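Endurance Test of a Fixed-Wing Survey Drone: Final Report
Adelino Macedo and Matilde Cordeiro, March 2024 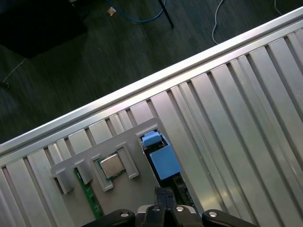 The goal of our project was to find out how much flight time a small fixed-wing drone loses when it carries a camera payload. The airframe was the Tidley, a foam-wing trainer that our department has used since last June. Bench work is easier on a slotted aluminum table with the parts held side by side on a flat fixture plate, and we would recommend a similar arrangement to next year's group. The flights were made at the Trosodby model airfield, which has a grass strip and a clear approach from the south.

Method

The payload weighed 245 grams, which brought the takeoff weight to 1262 grams. We flew two configurations, one with the payload and one without. In both cases the autopilot held a rectangular circuit at a height of 80 meters. Each flight ended when the battery reached the warning voltage set in the Bemar ground station software. Batteries were charged the night before and rested until morning. We did not fly if the wind sock was fully extended.

Results

The loaded aircraft came down sooner on every pair of flights. Most of the extra energy went into the climb and the two upwind legs. In level flight downwind the current draw was nearly the same for both configurations, and we had expected a clearer difference there. One loaded flight was thrown out after the airspeed sensor gave bad readings. Matilde traced the fault to a kinked tube behind the wing root.

Discussion

Our original plan included a second propeller from Stöcker with a lower pitch. It arrived too late to be tested. We think it would help the climb but cost some speed on the upwind legs.

The center of gravity also moved forward with the payload in place, and we corrected it by sliding the battery back. This changed the trim slightly, so part of the measured loss may come from drag at the elevator. A later group could separate the two effects by flying ballast at the center of gravity first.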